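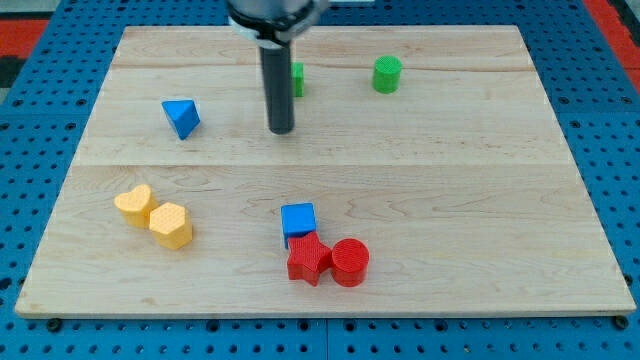 Old maps are fun. But how do you put a really old one on top of a new one, on a screen, so the streets line up? It's called georeferencing. Big word, easy idea. Think of a board with rows of round holes showing all around it, like the blue one up top. The holes are a grid. If you know which row and which hole, you can say exactly where something is. Maps have a grid too, only it's made of numbers. One number for how far north or south, one for how far east or west.

So. Say you've got a paper map of Vestuncombe, 80 years old, a bit crinkly. First it gets scanned. Now it's a picture, and the computer has no clue where in the world it goes.

Next you pick a spot that's on the old map AND the new map. A church is good. A bridge. Not a tree, trees come and go. Click it on one, click it on the other. That's called a control point. Do a few more, spread out to the corners, not all in teh middle.

Then the computer stretches and turns the old map till the points match. Sometimes it goes a bit wobbly at the edges. Old paper shrinks, and some map makers were guessing!

Perrine Tessier has done 376 maps of Ferrand and Wundwood this way. The biggest one needed 400 points. Phew.

Last bit: the see-through slider. Slide it and the old map fades, and theres the new town underneath. Look for your street. Was it a paddock? A creek? Try the Wundwood one first, the colours are best on that.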